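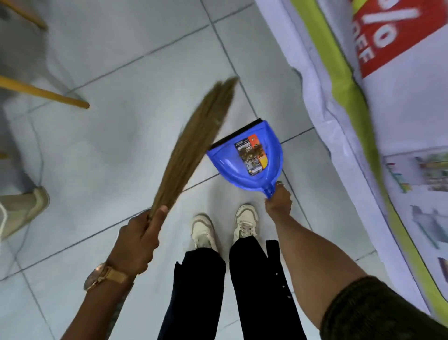
Choosing between two grippers for a broom and dustpan task - camera placement too?

Venla Laitinen
9/30/21
14 shares

I'm setting up a two-arm rig to sweep small debris into a dustpan on a tiled floor. The arms are a pair of Brindum units and I've been lent two sets of grippers to try: the Pukitari parallel jaw and the Vainio three-finger. The budget only stretches to keeping one kind.

The photo is the grip I'm trying to copy. Left hand round the bound part of the bristles, thumb along the side, right hand on the short handle of the pan with the black edge down on the tiles. There is no long handle to hold on the broom side, so whatever I use has to close on a soft bundle.

What I have found so far, 25 sweeps with each:

Pukitari - holds the dustpan very well. On the broom it squashes the bundle flat and the bristles turn in the jaws after a few strokes.

Vainio - much better on the broom. On the pan handle it lets the front edge lift, and debris goes underneath.

I'm also not sure where the camera should go. Mine is at head height looking straight down and the bristles blur badly at the end of each stroke. Would a wrist camera help, or do I just need a faster shutter?

Has anyone done this with one type of gripper on both sides?

9 comments

Valtteri Partanen
31 shares

Do you need the same gripper on both arms? We ran a mixed pair in August for a similar job and it was fine. The only extra work was a second set of open and close limits in the controller, and separate tool weights for each arm. If the Brindum controller lets you save a tool profile per arm, it's an afternoon.

If you do have to pick one, I'd keep the parallel jaw and change the fingertips. Print a pair with a shallow curve, line them with soft rubber and make them longer than you think, so they cover more of the bundle. Ours were 100 mm. Flat tips will always let a round bundle turn. You can leave the dustpan side as it is.

On the pan edge lifting, check the arm before you blame the gripper. A rubber lip needs steady downward pressure. If you are in plain position control, a small error in floor height is enough to lift it - tiles are rarely level and the grout lines don't help either. Use force control on the vertical axis if you have it. We set ours to 5 newtons and left it alone.

For the camera, faster shutter first, and more light to go with it. Ours went to 1/700 and the blur was small enough to work with. I would keep the overhead view because it shows both tools and the gap between them. A wrist camera on the broom side mostly sees bristles. One on the pan side is more useful, as you can see what has gone over the lip. Watch for glare if your tiles have any shine to them. Moving the lamp to the side sorted most of it for us.

3 comments

Ivar

vainio all the way, had mine over two years. never tried it with a broom though. is the rubber bit on the dustpan glued or clipped on? the clipped ones come off

1 comment

Venla Laitinen

Thanks both. I hadn't thought of mixing them. The controller does save a profile per arm, so I'll put the Vainio on the left and the Pukitari on the right and run the same 25 sweeps again. I'll print the curved tips as well and compare.

Ivar - I don't know if it's glued or clipped, I'll look when I'm next at the bench.

0 comments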